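The Case for Fewer Tray Sizes

November
By the Brellska Facilities Desk
2 min read

Most canteens own too many kinds of tray. The one I audited last year for Preretti had eight, bought over several contracts, and no two of them nested properly. The racks held 171 trays on paper. In practice they held far fewer, as mixed stacks lean and have to be split.

The usual defense of variety is that different meals need different surfaces. I don't find this convincing. A soup and a roll fit on the same tray as a full lunch. The extra area costs nothing at the table and very little at the wash line, where throughput depends on slot spacing. 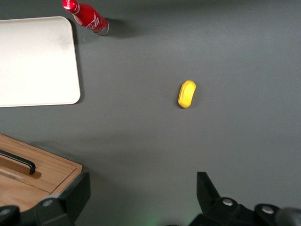

Off-white tray with rounded corners and a thin rim, on a dark gray tabletop.

Color deserves the same treatment. Pale trays show wear sooner, and buyers tend to count this against them. I would count it in their favor — a mark that can be seen can be dealt with, and a dark tray only postpones the decision to retire it.

There is a real cost to standardizing. Old racks may need new rails, and a site that changes everything at once will have a bad month. My preference is to stop reordering the odd sizes and let them run out. At Preretti the plan allows five years for this. I would have set it shorter, but the budget holder disagreed.

Related
Moradi rack rails: fitting notes
Is 65 seats too many for one wash line?
Jovham cutlery bins, reviewed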